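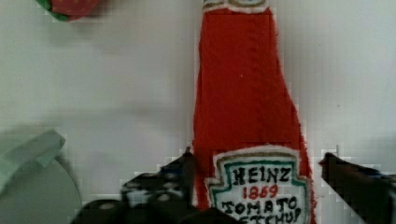

Figure 3. Plush ketchup bottle in red fabric, close view.

Home | Issues | Authors | Submit | Contact

29 Jul 2025
Brian Okoth and Sabine Stüber

3.2 Listing language and asking price

The sample consists of 300 villa listings from the Wodonbridge coastal market, drawn from the Clavura portal in February. Each listing was coded for view, outdoor area, pool type and membership of a gated estate. Two coders worked independently, and disagreements were settled by a second reading of the full text.

Asking price was regressed on floor area, plot size and distance to the shore, with the wording variables added in a later step. Terms describing a view kept a positive coefficient after controls. Terms describing outdoor kitchens and showers did not, as they occur mostly in listings with large plots and add little once plot size is known.

Following Seidel, we treat the estate name as a separate variable. It was present in most listings within gated developments and absent elsewhere, so its effect cannot be fully told apart from that of location. Sale prices were not available for the period, and the results apply to asking prices only. Listings with fewer than five sentences were left out.

Related items
Plot size and price in second-home markets
Fukivitz index: notes on method
Agent wording in rental listings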